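Remixes and Their Originals: Tempo, Vocals and Length in a Small Label Catalog
Student project report, Popular Music Studies
2020-08-13

The project started in May with one question: when a producer remixes a song, how much of the singer is left at the end? I used the catalog of Molodura, a small electronic label that puts most of its singles out with at least one remix. Everything was done at home with headphones, a free audio editor and a spreadsheet.

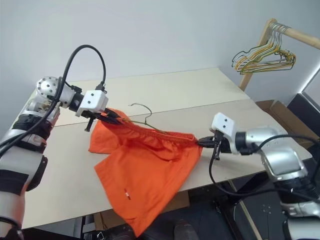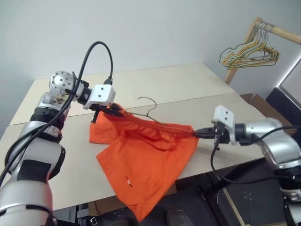
The singer Debnath, asked by email whether it bothered her to hear her voice cut down to a few words, answered that she minded more when they kept all of it and changed the key. She said the remixes she goes back to are the ones where the vocal is used like a drum. That answer changed how I set up the second half of the project, where I had planned to count only how many lines of the lyric were kept.

Material

I chose 43 remixes. Three were dropped because the original had no vocal, which left 40. They come from singles by Debnath, Velto and Mornum, plus a few one-off releases. Where a single had more than one remix I kept all of them, so some originals are in the spreadsheet more than once. Dub versions were counted as remixes. Radio edits were left out.

Method

For each pair I wrote down the tempo of both versions, the total length, and the seconds in which any part of the lead vocal can be heard. A word with a long echo was timed to the end of the word and the echo was ignored. This rule was hard to keep to on the Mornum tracks, where the echo is sometimes louder than the word. I listened to every track twice on different days. If the two timings were far apart I did a third pass and used the middle one.

Across all 40 remixes there were 2,166 seconds of lead vocal. That works out to a little over 54 seconds per remix.

Results

Most remixes were faster than the original. Only 7 were slower, and five of those were remixes of Velto songs, which are quick to begin with. The slow ones kept more of the singing. In two of them the whole first verse is there with nothing under it but a bass note and some tape hiss.

The faster remixes usually kept the chorus and threw away the verses. I expected this. I did not expect how often the chorus was cut as well, down to the last two or three words, repeated over the break. On Debnath's singles the part that gets kept is nearly always the end of a line - the breath after it is often left in too.

Length turned out to be less useful than I hoped. Remixes ran longer than the originals in nearly every case, but the extra time was mostly drums at the start and end for DJs to mix with. I took the length chart out of the final version of this report and left the numbers in the spreadsheet.

Problems

Timing by ear is slow and I got worse at it late at night. Some vocals were pitched so far down that I could not tell if they were the lead singer or a synth, and I marked those as not vocal. Someone else might decide differently. The set is also from one label, and two of the remixers show up again and again, so their habits have a big effect on the totals.

What I would do next

I would like to run the same timing on a label that works with full bands, and to have a second listener time at least part of the set. I would also log where in the track the first sung word comes in. I started doing this halfway through and did not have time to go back for the earlier ones.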